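Clovance Cell Practice Guide, second edition: review
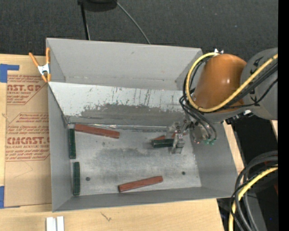

The Clovance guide is a spiral-bound manual of 117 pages covering the set-up and daily running of small bin-picking cells. It is aimed at labs and light manufacturers with one or two arms and no full-time safety engineer. It does not replace the applicable robot safety standards or a site risk assessment, and the introduction says so plainly. Our copy came with the Rullora checklist cards, which are also sold separately.

There are 11 chapters. The strongest is chapter 4, on the bin as a fixture. It treats the container as part of the cell, with its own datum, inspection interval and entry in the change log. The rule for clamping is strict: any clamp on the rim must be modelled in the collision scene, handles included, and re-checked after each bin change. Taped seams and inserts are permitted, provided the edges are inspected at the start of the shift and the tape is replaced at the first sign of lifting. Wear on reflective surfaces is to be logged, as it alters depth readings.

Chapter 6 deals with cables and air lines. It asks for a full sweep of the wrist at reduced speed with the hoses fitted, at the deepest pick in each corner. We followed the procedure as written and found it clear, although the form provided has no space to record the tool fitted at the time. The section on storing sheet stock and offcuts near the cell runs to half a page and needs more.

Chapter 8, on test objects, is weaker. It recommends a mixed set of plain blocks in two colours, recorded by start position, but gives no guidance on when a chipped block should be retired. The Darkar handbook handles this better, with a simple gauge and a reject limit. Darkar is longer, at 712 pages, and much harder to use at the bench.

The Rullora cards are laminated and legible at arm's length. Card 9 repeats an error from the first edition, giving the order of the reset steps differently from the main text. Follow the main text.

Recommended for cells of modest size. Sites already working to the Coutinho procedures will find little new outside chapters 4 and 6.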